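Tickets > Label printing > Desktop thermal > Blank labels in long batches

Tue 10 May, by Raimonds Mockus

Okay, so I'm opening this again as a new ticket. The old one from December got closed on me while I was still typing in it (my fault, I let it sit) and the problem is back and worse.

Short version: the printer skips labels. It feeds a perfectly good label out with nothing on it, then prints the next one fine, and the address that should have been on the blank one is just gone. It doesn't get pushed to the next label. Stunalow marks it as printed, so unless I go through the stack by hand I end up with an order that has no label and no warning.

My setup:
Wotia desktop thermal printer, the narrow one, on USB
Stunalow desktop app, version 9, all updates in
Rusnák labels on the roll, white, direct thermal
Laptop plugged into the wall, sleep turned off

What it does: small batches are fine. I can print one label all day long and it's lovely. At 40 it starts to get shaky, and this morning I sent 131 at once (yes, I know, I was feeling brave) and had to stop it partway through with a whole ribbon of blanks curling onto the floor. The blanks aren't evenly spaced either. Sometimes there are two in a row and then a long clean stretch.

Things I did before writing in, so you don't have to ask:
- Cleaned the print head with the alcohol pen. No change.
- Ran calibration with the feed button held down. It measured the label, blinked, looked happy. No change.
- Different USB cable, different port. No change.
- Uninstalled the driver, rebooted, put it back. This seemed to help for one batch and then it didn't.
- Turned the darkness up. Now the good labels are darker. Blanks still blank.

I attached the log folder zipped up. The log has this line over and over: "job accepted, no data". I have no idea if that matters but it sounds like it might! 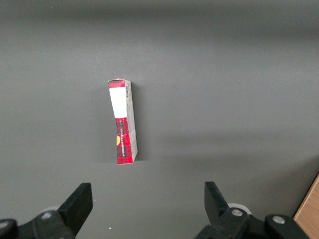
Wotia support: Thanks for the log, it helps a lot. "Job accepted, no data" means the printer was told to print a label and then received an empty page, so we don't think the head or the labels are at fault here. Could you print the same batch to PDF from Stunalow and check whether every page has an address on it? If the PDF is complete, please turn off "Advanced printing features" in the driver and tell us what happens.

Ooh, good call on the PDF, I should have thought of that. Did it right after lunch. Every page is there, every address is there, nothing missing. So Stunalow is making the pages okay and they're getting lost somewhere on the way over.

Then I turned off the advanced printing thing. It took me forever to find -- it's under Printer properties, not Printing preferences, and those are two different windows that look exactly the same to me. Might be worth putting in the help page. Ran the batch of 40 again and got 3 blanks. Better than before, still not something I can walk away from.

While I was in there I noticed two copies of the printer in the list, the plain one and one with "(Copy 1)" after it. Stunalow was set to the copy. I removed it, restarted the app, picked the plain one, and that did nothing for the blanks, but the app opens quicker now so I'll take it.

Next I tried a roll of Vevico labels I had in a drawer, same size. Same blanks. So I agree with you, it isn't the labels.
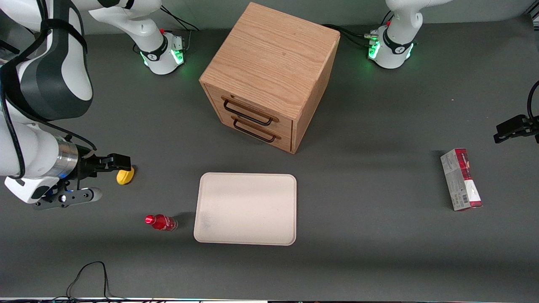

After that I went poking around in the Stunalow settings, and under Output there's a box for "Send as single job" that was ticked. I don't remember ever ticking it. With it off, the app sends each label as its own little job. Slower, you can hear the printer sort of catch its breath between them, but I ran the 40 again and they all came out with an address. Ran them a second time to be sure. All good again!

So where I am now: single job off, advanced features off, plain printer entry. I haven't dared the big batch yet. I still have the reprints from this morning to match up against the order list, and I'd like to get those out the door first.

Questions for you:
1. Is it safe to leave single job off for good, or does that mess with the order the labels come out in?
2. Can Stunalow be made to NOT mark a label as printed when the printer gets an empty page? That's the part that really bites me.
3. Should I turn the darkness back down? It was at the default before.

Please leave the ticket open this time. I'll run the full batch tomorrow and add the new log.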